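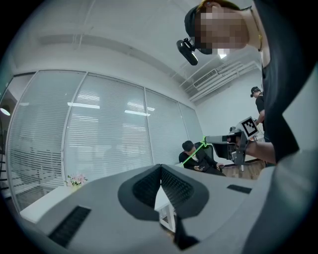

Black cap and short sleeves in the office.

Hosseinzadeh to open second office in Calham

3 January 2020

Bookkeeping and payroll firm Hosseinzadeh is to open an office in Calham this spring, its first outside Nurkutthorpe.

The firm has taken a ten-year lease on the ground and first floors of the former seed merchant's building in Station Road. Fitting out begins this month and the doors are due to open to clients in April.

Hosseinzadeh looks after payroll, VAT returns and year-end accounts for small businesses, mostly shops, farms, garages and building trades. It now has 2197 clients on its books, and about 300 of them are based in Calham or the villages to the east of it. Until now they have had to post their paperwork or drive over to Nurkutthorpe.

Angharad Bevan, who will manage the new office, said: "People in Calham have been asking us for a local desk for a long time. A lot of our clients still like to sit down with someone and go through the figures on paper, and the drive takes up half a morning — more when the bridge is shut. They will be able to walk in from the high street instead."

The ground floor will have a front desk and two meeting rooms, with step-free access from the car park at the rear. Payroll staff will work upstairs. Four members of the Nurkutthorpe team have asked to move across and the firm is taking on further payroll clerks and a trainee. No previous accounts experience is needed for the trainee post, which includes day release for study.

Clients will keep the same named contact unless they ask to change. Fees are not affected by the opening, and the telephone number for the Nurkutthorpe office stays the same.

The new office will also use Flelunis, the document system the firm brought in last year, so papers handed in at either address can be read by staff at both. Originals will be kept at the office where they were received.

Opening hours in Calham will be 9am to 5pm on weekdays, with later appointments in the run-up to filing deadlines.

Applications for the payroll and trainee posts should be made in writing to Angharad Bevan at the Nurkutthorpe office.

Ends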